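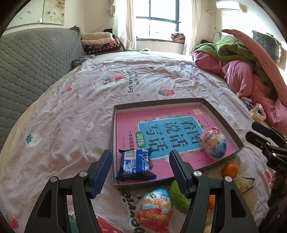
2. Licences on free classroom printables: what teachers understand

2.1 Background

Many teachers in our region download worksheets, name labels and reward cards from personal websites. Most of these pages carry some terms of use, but the terms are written in very different ways. Our group (Gilles Tanguy, Savvas Tsoukalas and Deirdre Dunne) wanted to know if the teachers read them, and if they understand the same thing as the designer who wrote them.

The project was made for the module Information and Law, under the supervision of Raphaël Hoarau. We began in September.

2.2 Method

We collected the terms from 50 websites which offer printables without payment. We kept only pages in English and made by one person. Then we asked 31 primary teachers from Ulstead and Binley to answer a short questionnaire. Each teacher read three sets of terms and told us whether certain actions were allowed: printing for a class, sending the file to a colleague, putting it on the school website, and selling it at a school fair.

The designers of the three sets had agreed to answer the same questions by email, so we could compare the answers.

2.3 Results

Printing for one's own class caused no difficulty. All the teachers answered yes, as the designers did.

Sending the file to a colleague was the most confusing point. 15 teachers thought it was permitted in every case. Two of the three designers did not agree: they want the colleague to visit the page and download the file there. One of them explained that she counts her downloads to decide what she will draw next. Her most popular set had 1,846 downloads, and she believes that many more copies are passed between schools by email.

The school fair divided the group. Several teachers wrote that a fair is not commercial when the money goes to the school library. The designers had not thought about this case before our question, and one has since changed her text.

We also noticed that the words "personal use" are understood differently in Binley, where the teachers often share one folder for the whole school. For them, the folder is personal to the school.

2.4 Limits

Our sample is small and the teachers were contacted through Gwenaël Moulin, who did her placement at Dunleavy primary school, so they are probably more interested in the subject than others. We have not studied the websites where the visitor must create an account. The question about colour copies was badly written and we removed it from the analysis.

2.5 Suggestions for designers

Put the terms on the same page as the file, and also in small letters at the bottom of the sheet. Say clearly if a colleague may receive the file. Give one example of a use which is allowed and one which is not.

The full questionnaire is in Annex B.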